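Can a Machine Put Away the Chopsticks Yet?
Student project report, July 9, 2025

I picked this topic in December because I hate tidying the kitchen, and I figured somebody must have a robot for it by now. So for my project I read everything I could find on chore machines and then kept a log of what goes on at a kitchen table at home (much messier reading, but more fun!).

My log has 42 entries, and most of them are tiny jobs. Pick up a pen. Put a utensil back in its basket. Wipe under the rice cooker. I do these without looking, which made me think they'd be the easy ones for a machine.

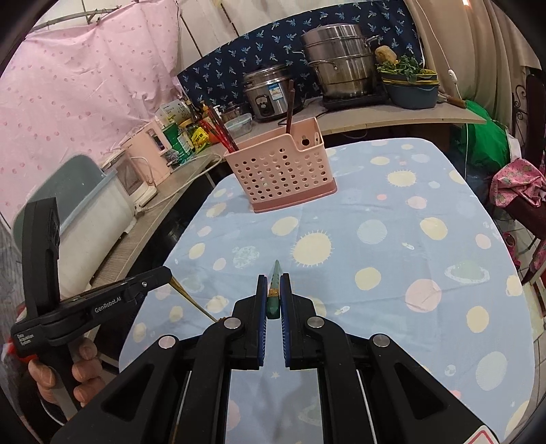 They're not easy at all. A slim thing lying on a tablecloth has to be pinched at the right spot and the right angle, and the cloth can bunch up while you're doing it. Chopsticks are worse – they lean every which way and get in front of each other. I think a basket with holes in it would confuse me too if I only had two fingers.

Shop floors look friendlier. Boxes are the same size and they sit where you expect them. If I had to bet, I'd say stocking shelves comes first and my kitchen comes a good while later.

Next term I want to log laundry – socks especially, I have a bad feeling about socks.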